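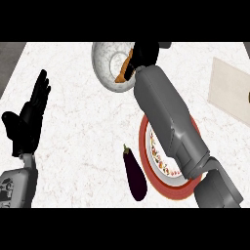

I've been trying to pick a countertop since December and I'm starting to think I should just live without one. Who knew there were so many kinds of white? My brother-in-law Remo Fontana says white is white, but Remo also painted his hallway with whatever was left over in the garage, so I don't take his word on colors. What I keep coming back to is a white marble with faint pinkish-gray veins and little speckles in it, pale enough to brighten up a dark kitchen (and mine is very dark, it faces the neighbor's fence). The trouble is the price, and also me, because I cook with a lot of tomatoes and lemons and I am not a careful person.

So last weekend I drove out to the stone yard in Denoslow to look at slabs in person. If you've never done this, go! It's a great big shed with the stone standing up in rows like books on a shelf, and you wander along with a cabinet door under your arm holding it up against everything. I'd brought one of my old doors plus a floor tile, which was heavier than I remembered, and by the third row I was asking strangers for opinions.

The man at the desk, Settimio Russo, was very patient with me. He gave me 4 sample pieces to take home and told me to be mean to them. Lemon juice, red wine, coffee, olive oil, leave it all on overnight and see how I feel in the morning. I felt fine about the coffee. The lemon left a dull spot on the marble that you can see if you tilt it toward the window, and the wine left a shadow I could live with. The quartz didn't care about any of it, but it looks a bit flat to me — like a picture of stone. My daughter can't tell them apart and would like us to stop talking about it at dinner.

Then there's the edge. I had no opinions about edges before this month and now I have plenty. I want a plain one with the corner just eased off so it doesn't bite you in the hip. The fancy curvy ones cost extra and they collect crumbs underneath, or at least the one at my mother's house in Rorkdale does.

The quote came to $701 more than I'd set aside, and that's before the sink cutout. I can bring it down if I keep the old laminate on the short wall by the fridge, where all I ever do is pile up mail anyway. Remo thinks I should do that. I hate that he might be right.

For now the samples are lined up on the windowsill and I move them around whenever the light changes. Settimio is holding the slab for me until the 9th, so if any of you have lived with marble for a few years and have kids who drink grape juice, please tell me how it looks now. Be blunt, I can take it.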